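Preguntas frecuentes sobre guardar cables (y no volverse loca)

Desde que conté en el blog que había vaciado el cajón de los cables me escribís casi siempre para preguntar lo mismo, así que voy juntando aquí las respuestas. Si falta la tuya, déjala en los comentarios y la añado cuando pueda.

¿Por qué cajas de cartón y no bolsas?

Probé con bolsas de cierre durante un invierno entero y acabé con una montaña resbaladiza que se caía cada vez que abría el armario. Las cajas se apilan, se les escribe encima con rotulador y, cuando se rompen, van al contenedor azul y listo. Yo uso las de tapa abatible, de esas que llegan con cualquier pedido pequeño. Las mejores que he tenido venían de Skalora, con un cartón bien tieso, y todavía aguantan tres.

¿Un cable por caja? ¿No es una exageración?

Para los de alimentación, a mí me compensa. Son gruesos, tienen mal carácter y si los mezclas con los finitos lo enredan todo. Los demás van juntos en una caja común, y ahí os confieso que reina el caos. ¡Algún día!

¿Cómo enrollas el cable para que no se abra?

Empiezo por el extremo contrario al enchufe y voy haciendo vueltas del ancho de la mano, sin apretar, dejando que el cable gire un poco entre los dedos en cada vuelta. Si lo fuerzas siempre hacia el mismo lado se retuerce y luego sale disparado como un muelle. No hace falta dar vueltas perfectas: en cuanto entra en la caja, las paredes lo sujetan. El enchufe lo dejo en un lado, para encontrarlo sin deshacer el rollo.

Un cable de alimentación enrollado en su caja, con el enchufe a la izquierda, y al lado la caja de los cables revueltos: 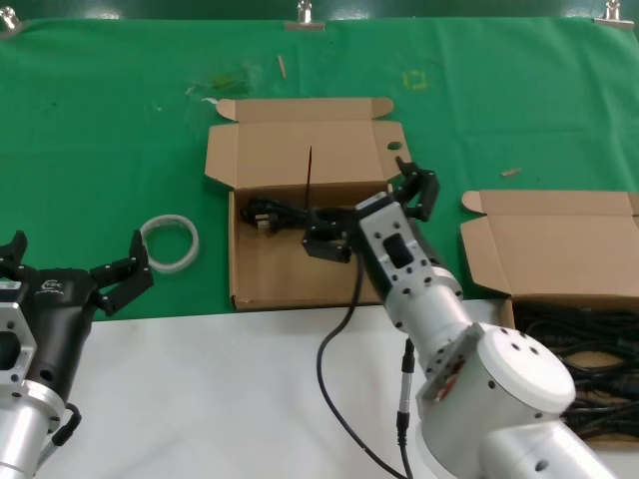 Manju Bisht comenta que en su casa lo hace al revés: primero el enchufe, en el fondo, y las vueltas encima, porque así las patillas no se enganchan en nada cuando tira del cable. También pregunta si no sería mejor poner una brida a cada uno. Pues mira, Manju, lo del enchufe al fondo lo he probado y funciona, aunque a mí me da pereza rebuscar. Las bridas de plástico no me gustan nada, hay que cortarlas cada vez y un día te llevas por delante el cable. Si quieres atarlo, mejor una tira de velcro - y floja, por favor.

¿Sobre qué superficie trabajas?

Sobre un paño verde sujeto con pinzas metálicas de las de papelería. Está algo arrugado y tiene sus marcas, pero las cajas no se me van de paseo y las piezas pequeñas no ruedan hasta el suelo.

¿Cómo etiquetas las cajas?

Rotulador gordo, en el canto, y con el nombre del aparato: «impresora», «monitor viejo», «lámpara de Gisela». (Gisela Carrasco, si lees esto, sigo teniendo el cable de tu lámpara.) Poner «cable negro» no sirve de nada, creedme, lo hice.

¿Qué hago con los cables que no sé de qué son?

Los meto en una caja aparte y le apunto el mes. La última dice «junio». Si al año siguiente no he echado nada en falta, los llevo al punto limpio. A la basura normal no, que llevan cobre.

¿Puedo guardarlos en el trastero?

Si es seco, sí. Con humedad el cartón se ablanda y huele fatal, y entonces sí me pasaría a una caja de plástico con tapa.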